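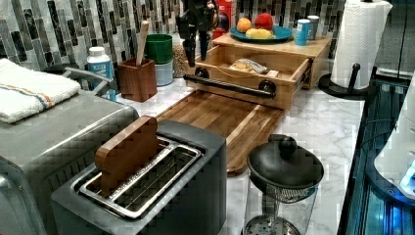 What has the grant paid for so far?

Counter storage, a cutting board, replacement canisters and hardware for the first of the shared kitchens at Udelau House, together with the time needed to sort and label what residents keep there.

Progress Report to the Kandpal Fund
Submitted by Cemov Supported Housing, 7 March 2025
Prepared by Geum-ok Won, Program Manager
Reviewed by Ashok Bhatt, Director of Residences

1. Summary of the period

The Shared Kitchens project covers 3 kitchens at Udelau House. Work in the first is substantially complete. The second has been measured and its contents listed, and the third is scheduled to begin in May. The project remains within its approved scope, and no change to the grant agreement is requested at this time.

The application identified two difficulties. Residents had very little counter space in which to prepare a meal, and dry goods were kept wherever there was room, so that opened packages were often mislaid or thrown out. Both were raised at the residents' meeting before the project started and again in the written comments collected by Ms. Won.

2. Work completed in the first kitchen

The marble-patterned counter and the mosaic tile backsplash were retained. The estimate for replacing them was well outside the budget, and the site survey found no need to do so. Effort was directed instead to what stands on the counter and where.

The toaster oven and the two-slot toaster are now kept together at one end, with a folded kitchen towel on top of the oven. Smaller items have been moved to a single row against the backsplash: dish soap, a square wooden box for utensils, a green bowl, and a large white canister with a round bamboo lid. Cereal stands at the far end of the row. The wooden cutting board has its place in the middle of the counter, and residents have agreed to return it there after use.
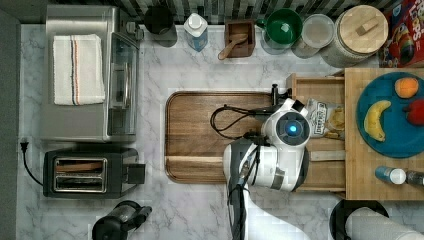
3. Storage for dry goods

A light wooden two-tier organizer was placed at the back of the counter. Its lower section is a drawer with a black pipe-style handle. The handle was chosen after residents with limited grip tried several types at the Brudari showroom and preferred a bar that could be pulled with the whole hand.

Drawers are reserved for opened snacks and other light packages. Cans and jars are to be kept elsewhere – the guidance sheet given to residents says so – as heavy items make a drawer difficult to slide. Ms. Won will review the arrangement with residents at the end of the quarter, and in particular whether bags are being laid flat.

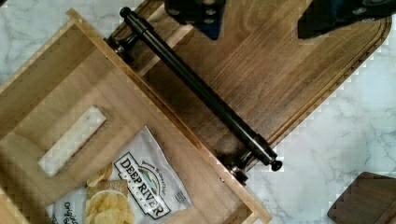
Drawer with bag of Deep River chips, first kitchen.

4. Hardware

Hardware was purchased in a dark bronze finish and is attached with wall-mount brackets. Mr. Bhatt has asked that each bracket be checked by hand once a month and that the result be entered in the maintenance log. The first check has been carried out and no bracket required tightening. The same finish has been specified for the remaining kitchens so that spare parts can be held in common.
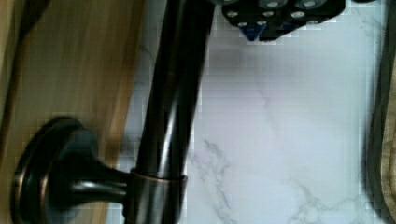

Page 6

5. Expenditure

Spending on storage and hardware in the first kitchen came to $700 against a budget line of $1,000. Cemov proposes to carry the balance forward to the second kitchen, where the counter is longer and a further organizer will be needed. Receipts are attached as Appendix B.

6. Next steps

Installation in the second kitchen will follow approval of this report. The order for canisters has been placed – delivery is expected before work begins – and the guidance sheet is being reissued in larger type at the residents' request. Ms. Won would be pleased to arrange a visit for the Fund's program staff once the second kitchen is in use.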